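Surnthorpe Evening Choir, one singer's thread
Eglė Mägi
Saturday, January 14, 2023

1/ Settling down with a pot of tea to write the thread I promised several of you before Christmas, on what it's like to join a choir in your fifties when you can't read music and were told at school to mouth the words. It's a long one, so do get yourself a biscuit.

2/ I'd walked past the notice in the library window for the best part of two years. "All voices welcome, no audition." I didn't believe the second bit, I'm afraid. I thought there'd be a sort of secret audition, where they smile at you and then never send you the details of the next rehearsal.

3/ Pink and light blue, by the way, are the colours our conductor uses on the scores, pink for the tune and light blue for whoever is holding the long notes underneath. I see the pair of them everywhere now.

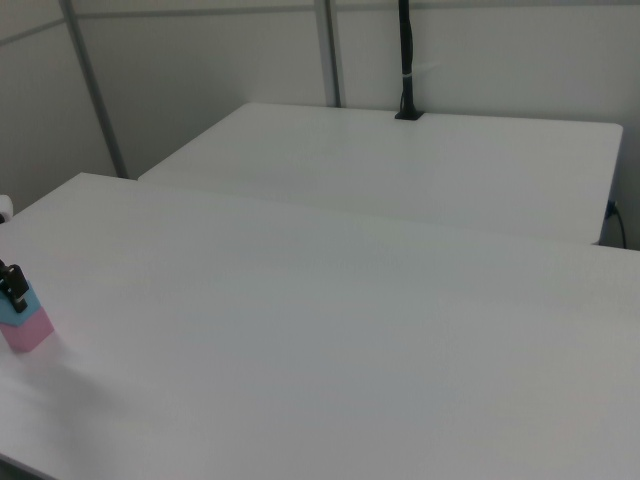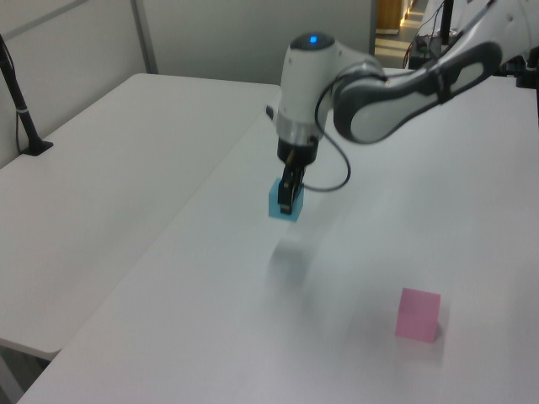

4/ The first evening. I sat in the car until two minutes past, then went in while everybody was humming, and a lady in a green cardigan moved her handbag off a chair and patted it. That was Baiba Jankauskaitė, and I've sat next to her ever since. She sings alto, so I sing alto. I'd love to tell you there was more to it than that!

5/ Altos, for those who don't know, very rarely get the tune. In one of our carols we had the same note for nearly the whole verse, and I can tell you that it's much harder than it sounds, with the sopranos swooping about beside you having a lovely time. By December I'd grown terribly fond of that note. I used to hum it doing the washing up and my husband would ask when the rest of it was coming.

6/ A few people have asked about reading music. I still can't, properly. What I can do is see whether the dots go up or down, and whether it's a small step or a big one, and that gets you a surprisingly long way. Ivars Rimkutė, who conducts us, sings each part through slowly, and I record it on my phone and play it in the kitchen. After a week or so it's in there with the nursery rhymes and the old phone numbers.

7/ Breathing! I had no idea I'd been doing it so badly. We spend the first ten minutes of every rehearsal hissing like a row of geese, and I felt such a fool to begin with. Now I miss it in the holidays. My shoulders used to live somewhere up by my ears, and they've come down a bit.

8/ The winter concert, then. We sang in the old chapel on Jamen Lane, which is beautiful and has one heater, and it was pointed firmly at the piano. I wore two vests under my black blouse. We raised £2,779 for the roof, and when Raimonds Stankevičius read the figure out from the front there was such a gasp that he had to go back and read it again.

9/ Did it go perfectly? It did not. The basses came in early in the second half and very sportingly stuck with it, and the rest of us had to scramble after them like people running for a bus. My sister was in the third row and said it was her favourite one of the evening. She may have been being kind, but she did ask what it was called.

10/ I cried in the last piece, I'll admit it. It's a lullaby with four very plain verses, and my mum used to sing something with almost the same shape to it. You can't sing and cry at the same time, your throat won't have it, so I just stood there and let Baiba do my part as well as hers for a few lines.

11/ Practical bits for anyone thinking about it. Take a pencil, a proper one, pens aren't allowed near the borrowed scores. Take water. Wear flat shoes, you stand more than you'd expect. And eat something beforehand, even if it's only toast, as the biscuits don't come out until the break and it's a long old stretch on an empty tummy.

12/ We start again on Thursday at half past seven, in the usual room, and the new piece is a folk song arranged by Justinas Tamošiūnaitė. I've had a listen and the altos get the tune for nine whole bars. NINE. I've had to have a little sit down. If you're anywhere near Surnthorpe, come along and I'll move my bag off the chair for you.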